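Tralley Adds Control Box Tasks to Its Robot Learning Collection

The Tralley laboratory at Trestiddale has opened a new phase of its manipulation program, in which a two-armed robot is guided through small, exact tasks so that a learning system can later be trained on the recordings. The current phase centers on switches, sliders, buttons and plugs. The laboratory had recorded 1,142 examples when the phase was announced in December, and it plans to reach 3,232 before training on the full set begins.

Each example is one complete attempt at one written instruction, such as moving a slider to a given number or turning a knob to a new position. A trained operator guides both arms from a nearby station, and the system stores the camera views together with the motion of every joint. Attempts that end in a mistake are kept and labeled separately. The laboratory considers them useful for teaching the system how to recover, and its partner Gitton has asked that they be included in the shared collection.

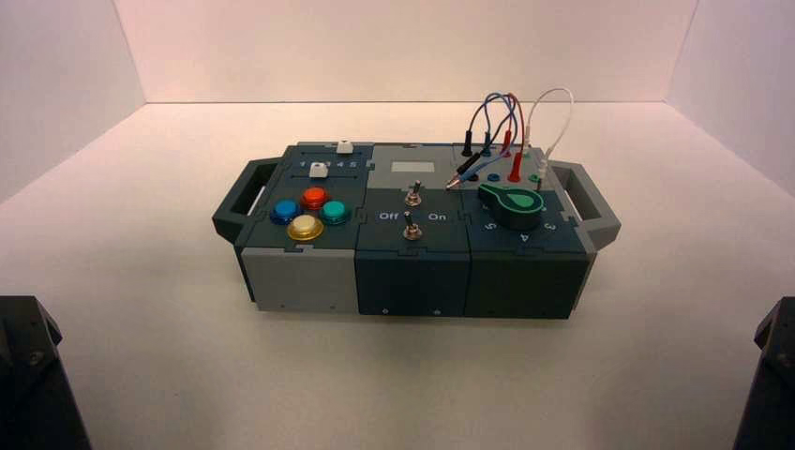

Zainab Danladi
Staff Writer, Trestiddale Research News

Work takes place on a plain white tabletop enclosed by pale walls. The task box is made up of three modules joined by interlocking edges, with a carrying handle at either end. One module holds sliders and four round push buttons in different colors. The next has two metal toggle switches, with the labels "Off" and "On" printed between them. The third combines a large green selector knob with a patch panel, where test leads in several colors loop above the jacks.

The leads are expected to be the hardest part of the phase. A button stays in one place and asks for a single short motion, while a flexible wire changes shape whenever it is touched and may hide the jack the arm is trying to reach. Of the examples recorded so far, 563 involve the leads in some way — a larger share than the original plan called for.

Operators work in shifts of two hours and complete 12 practice attempts before any of their recordings are accepted. Before each attempt, the starting positions of the controls are changed according to a printed schedule. A second member of the staff then reviews the recording and confirms that the written instruction matches what the arms did.

The examples will be used to train a model under development at Worku, which will be tested first on the same box and afterward on a box with its modules placed in a different order. Results from the first test will be presented at the laboratory's spring meeting. Departments that wish to propose additional tasks may submit a written request through the Tralley program office — requests should name the control involved and the starting and ending position of each part.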